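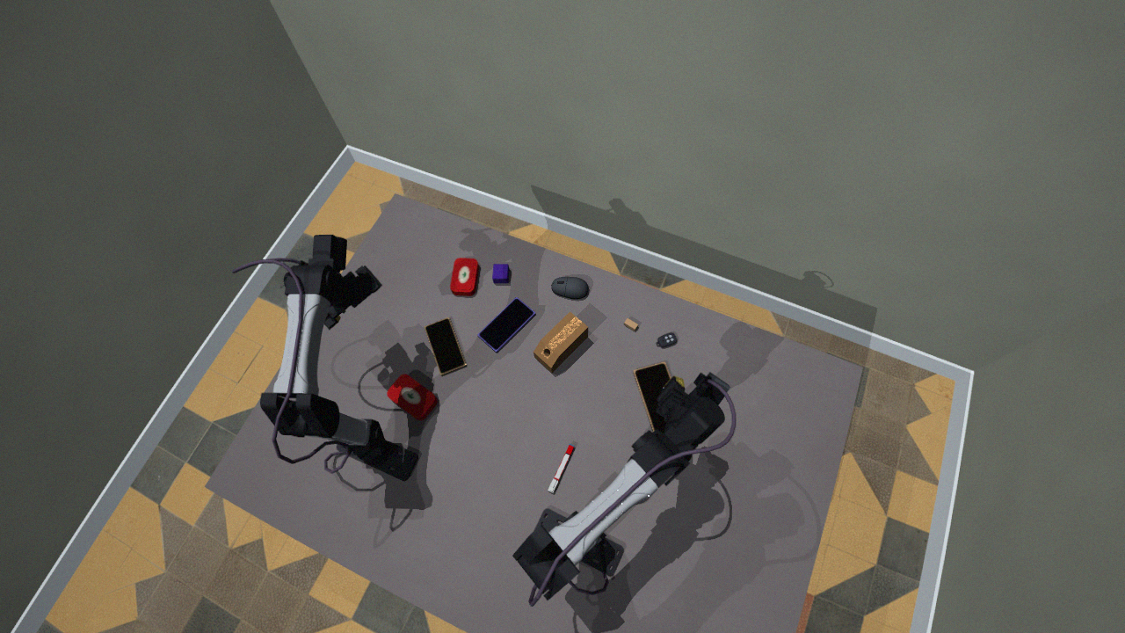

2018-01-08

Back at it after the break, and the first thing I did was break the planner. Good start! I had bumped the collision margin on the arm links up to 30 mm before I left and totally forgot, so every two-arm plan in the cluttered layouts came back "no path" and I spent the morning blaming Nustangate (sorry, Nustangate). Put it back to 8 mm and things plan again.

Batch after the fix: 100 random layouts in sim, both arms, one reach each. 38 of them failed, and nearly all of those were the right arm wanting a phone while the left arm was still hanging out over the mat. The priority rule is dumb right now: whoever asks first gets the space, and the other one sits there until timeout. Duangjai thinks we should plan both arms as a single system and eat the cost. I tried it on a handful of layouts and it took almost 800 ms a query, ouch, but the paths were so much nicer. Maybe do the joint plan only when the swept volumes overlap? Going to try that next.

Perception side: the segmenter keeps merging a phone with whatever is lying next to it, worst when the gripper covers one corner. Black screens in shadow are rough on it too. The red boxes are fine lit or shaded, so I'm leaving their thresholds alone. The patchwork tabletop texture is staying in for now, because without it Brunet learned "anything not gray is an object" back in September and I don't want to go through that again.

Cables are still visual only, no collision on them. I know, I know. Bamex has a capsule-chain thing that might do, need to look at how slow it is.

To do:
- margin goes in the config file, with a warning if it's over 15 mm
- overlap check before the joint plan
- ask Duangjai for her seed list so we're running the same layouts
- rerun the failed ones with the left arm parked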